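Notes for the evening talk, village hall network. Slot is 50 minutes including questions. Water on the lectern, clicker in the left pocket.

## Letting a hall without losing your mind

Start without slides. Say who I am and that I've kept the bookings for the hall at Collness through two roofs and one flood. Thank Farzana Barua for the invitation and for moving the start so the bus people could get here.

Ask for hands: who still uses a paper diary? Wait for it. Then say I did too, until August before last, when I let the main room to a christening and a dog show on the same afternoon.

The talk is on hire charges, the diary, and keys. Most of the trouble I've had came from one of those.

### Charges

We had one rate for everybody. It was set before my time and no one could tell me how. Kavinda Dewan went through a year of bills with me and we worked out what an hour costs us with the heating on and with it off. The two figures were a long way apart.

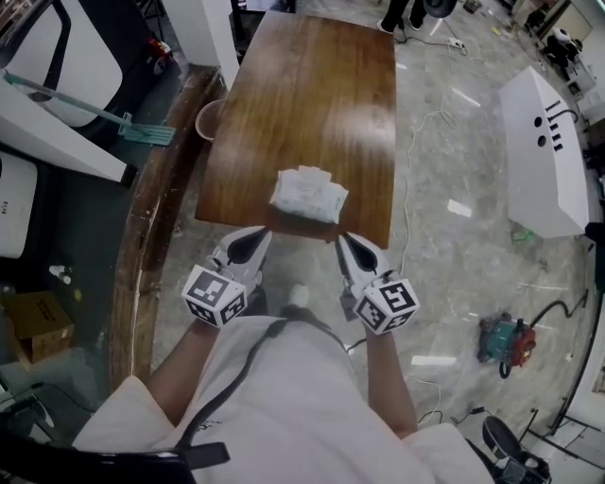
So now we have a winter rate and a summer rate, printed on the same sheet as the hire form. Regular groups pay less than one-off parties. Tell them we lost one group over it, the sequence dancers, and they came back after Easter.

Deposit: we ask for 50 pounds for a private party. It used to be 10, and people simply left it behind with the mess.

Don't go into the insurance row here. If someone brings it up, say I'll talk to them at the tea break.

### The diary

Read out the Cluvwood story (on the card, keep it short). Their bookings were split between a wall calendar and someone's phone, and both were right half the time.

What we do:

- one diary, kept in one place, and one person who writes in it
- a booking is pencil until the form is back
- setting-up time is booked and paid for like any other time
- the half hour between groups stays empty

The last one is worth stopping on. We used to let groups run right up against each other - the toddlers' mats still down when the choir arrived - and both lots rang me at home. Since we put the gap in, I get my tea in peace.
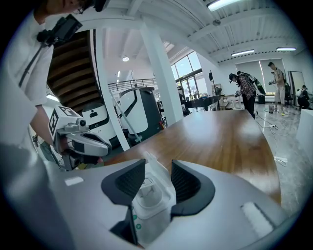 What if a regular group wants the same night for the whole year? We give them a term at a time and write to them before it runs out, so they get first refusal but can't sit on a night they've stopped using.

Mention the online diary. Patwary moved to one and like it. We looked and stayed with the book, mainly for the older hirers. Say plainly that either will do if only one is in use. I've no strong view and don't want to be drawn into one.

### Keys

Slow down for this part. I rushed it at Tretari and had to go back over it in questions.

When I took over there were more keys out than we had names for. Natnael Woldemariam offered to change the locks at cost, and we wrote to every group telling them the old keys would stop working. It cost us 700 pounds with the new cylinders and the fire door. That was a lot of jumble sales.

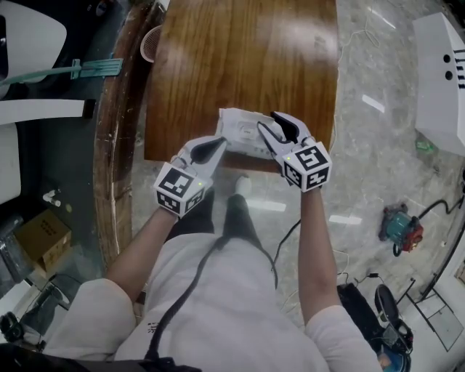
Now every key is numbered and signed for. Party hirers get theirs from a key safe by the side door, and the code is changed after each weekend. Regular groups hold 2 keys each and no more. If a key goes missing we want to hear the same day, and we don't shout at anybody, otherwise they'd keep quiet.

Shanthi Khan does the key list. If she's in the room, point her out, as she'll answer questions on it better than I will.

### Leaving the room as found

Short section, can be dropped if I'm running over.

The old rules ran to three pages and I don't believe a single hirer had read them. The new sheet is one side, in large type, on the inside of the kitchen door. Lights, heating, chairs, bins, urn, windows. We put the hall phone number at the bottom and took mine off.

Chairs were the worst. They came back in stacks too high for the women's group to lift, so there is a line painted on the store wall now - stack to the line and stop.

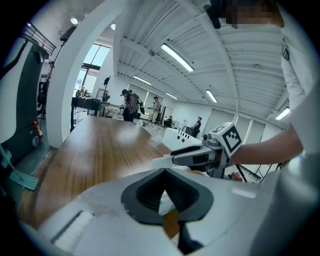 Bins are still a problem. The collection is fortnightly and a big wedding fills everything. We ask wedding hirers to take their own rubbish home and it's written on the form above where they sign. Most do.

### Finish

Spare forms are on the table by the door, both the rate sheet and the key list. They can be copied and changed as people like.

Kasun Samarakoon is taking names for the spring visit. Hand over to him for the notices, then questions until the tea is ready.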